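Clamside Community Help > Home and Kitchen > Cleaning and Care

Clear plastic lid has gone cloudy and leaves rings on my wood table, where do I keep it?

Posted by gosei in August. Viewed 785 times. 3 replies.

I have a large stainless steel bowl with a plastic top. The top is part clear and part frosted white, with a latch at the edge. I use it most days for lettuce and herbs from the garden, and it sits out on a light wood table in the kitchen because it does not fit in any of my cabinets.

Two problems. First, the clear plastic has a film on it that comes back after washing. It looks fine wet and dull when it dries. I have tried dish soap and a soft sponge. I have not tried the dishwasher because I lost the booklet and don't know if the lid can go in.

Second, the table. It is pale wood with an oil finish, done once when I bought it from a shop called Nutsugah and not since. I have a couple of faint rings where the bowl stands. I also keep a white wire basket on the table for onions and garlic, and I worry that the metal rods will scratch the wood if I keep sliding it back and forth to make room.
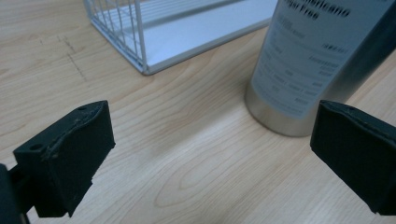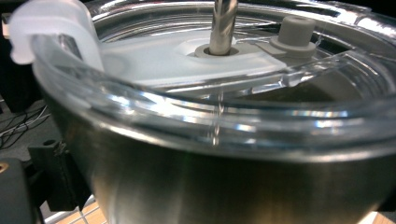

Replies

Gifty Osei
Member, Latdale

The film is most likely hard water. We have the same thing in Latdale and it shows up on anything clear. Soap will not remove it because it isn't grease.

What I do:

Take the lid off and take apart whatever comes apart without force. If a piece does not want to come out, leave it in.

Mix white vinegar and warm water, half and half. I use 400 ml of each in a dishpan. Lay the lid in with the clear part under the liquid and leave it for 18 minutes. I set a timer. Longer is probably fine but I have never needed it.

Go around the latch and any small openings with an old toothbrush. Starch and bits of leaf collect there and dry hard.

Rinse well and dry with a cotton towel straight away. If you leave it to air dry with our kind of water, you will get the film back the first day. I think this last step is where most people go wrong.

Do not use the green side of a sponge, or powder cleanser. Fine scratches look the same as film and they do not wash off. If the lid is still dull after the vinegar, it may be scratches, and then you either live with it or look for a replacement lid.

For the steel bowl, the same vinegar mix on a cloth, wiped in the direction of the brushing. Rinse and dry.

On the dishwasher, I would keep the lid out of it until you find out. The bowl on its own I would put in.

For the table, water is getting under the bowl and sitting there. After using it, pour out the water and wipe the outside of the bowl and the bottom before you set it down. I keep a folded dish towel under mine. A cork mat also works, but take it up at night so the wood can dry. Don't use a rubber mat on an oiled table. I had one that left a yellow square.

benchdog_m

Can only speak to the wood.

If the rings are white, that is moisture in the finish and it often goes away by itself in a few days. If they are dark or black, water has reached the wood itself, and sometimes there is metal involved too. Dark ones need sanding.

For white rings on an oil finish: clean the table, let it dry overnight, then put on a thin coat of the same kind of oil. Wait ten minutes, wipe off everything that has not soaked in. Do it again the next day. Follow the grain. You should oil a kitchen table more often than once, by the way. I do mine every spring, and the area by the sink twice.

Lay the oily rags out flat outdoors to dry before you throw them away. Don't ball them up, they can catch fire.

Wire baskets do scratch, mainly if there is a rough weld on the underside. Turn it over and run a finger along the bottom. Stick-on felt pads don't hold well on thin rods. A better way is a length of clear aquarium tubing, slit down one side with a knife and pushed over the bottom wire. Costs very little. Or lift the basket instead of sliding it.

Don't use the colored polish they sell for scratches (Clostura is the one at our hardware store) on pale wood. I tried the lightest shade on a maple shelf and it went orange.

tam_r

I just store mine on top of the fridge with the lid off. Never had a problem.

gosei

Thank you both. The rings are white, so I will start with the oil. I did the vinegar this morning and the clear part is a lot better, with a few fine lines left that must be scratches. Fridge top is too high for me but I may clear a shelf in the pantry — the basket could go there as well.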